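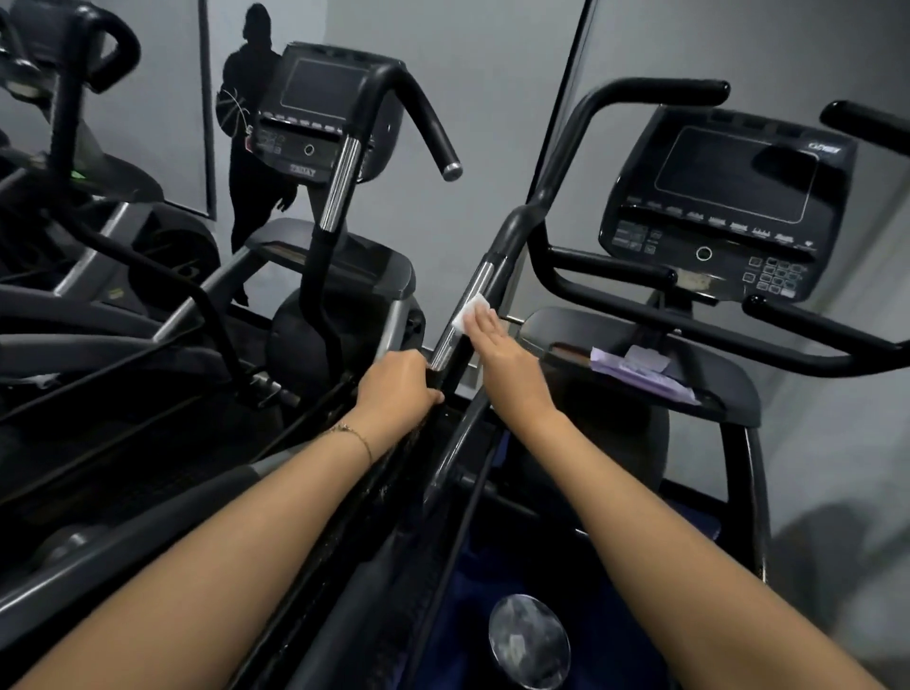

Latora progress report to the Hagedorn fund, March

We had a great month and one bad afternoon, and the bad afternoon comes first. At 2:10 p.m. in the Sustville test gym, the Latora arm kept pushing on an elliptical handlebar after the bar had started to swing. The force limit is set at 80 newtons and the arm should have let go there. It didn't. The operator hit the emergency stop, the arm froze, and no one was hurt. The only damage was a bent wrist bracket, and we've already fitted the spare!

The cause was in two parts. The force sensor had dropped its zero after a restart, so it was reading low. And the model had learned to wipe from 2,028 recordings of people doing the job by hand, where the left hand so often holds the machine while the right hand wipes. Our arm has one hand. It copied the wiping and had nothing to steady the bar with.

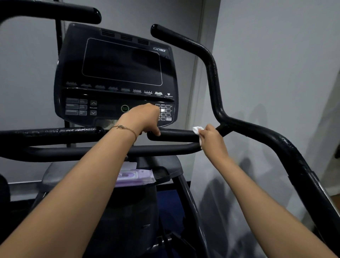

Wiping a handlebar by hand, with the left hand at the console keypad.

We love these recordings and we're keeping all of them, but we now label what the left hand is up to (holding, resting, pressing a key) so the model can tell a steadied bar from a free one. The first batch is labeled and the early results in simulation are really encouraging. The arm follows a loose bar now and backs off when it moves.

On the hardware side, the sensor has to pass a zero check before the arm will power up, and the stop circuit no longer depends on the sensor software at all. We ran 10 forced-fault tests on the bench at Vunstead and the arm released every time. 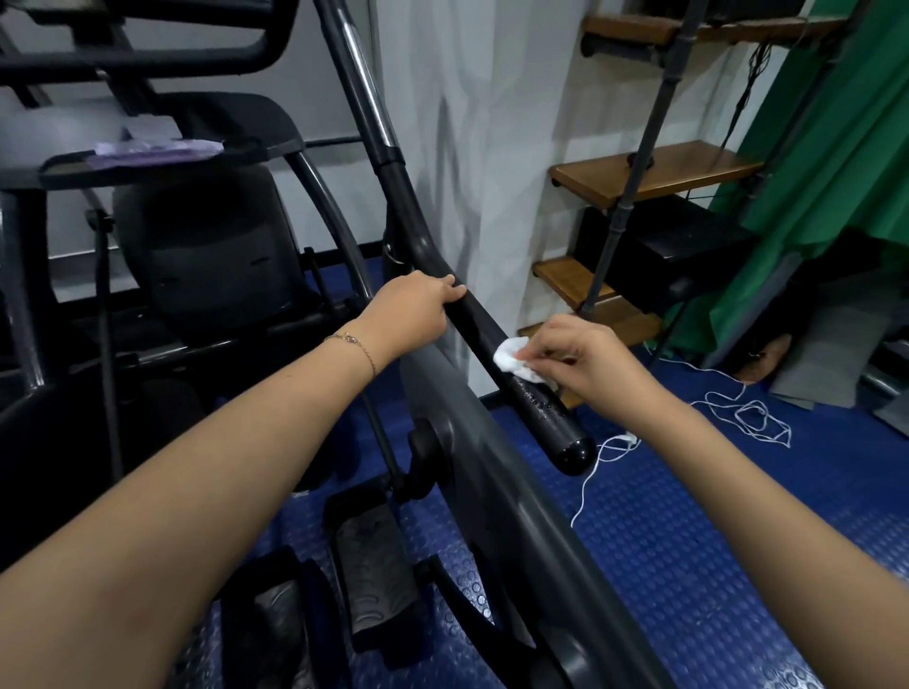 Report by the Latora project team, Vunstead

Still open: moving handlebars on live machines. Until the new model has been tested on a clamped bar, the arm works on fixed frames and consoles only, with an operator at the stop button. We'd like to move two weeks of April floor time to bench work, at no extra cost to the grant. Please let us know if that suits the fund, and come see the bench tests if you can. They're a lot of fun to watch.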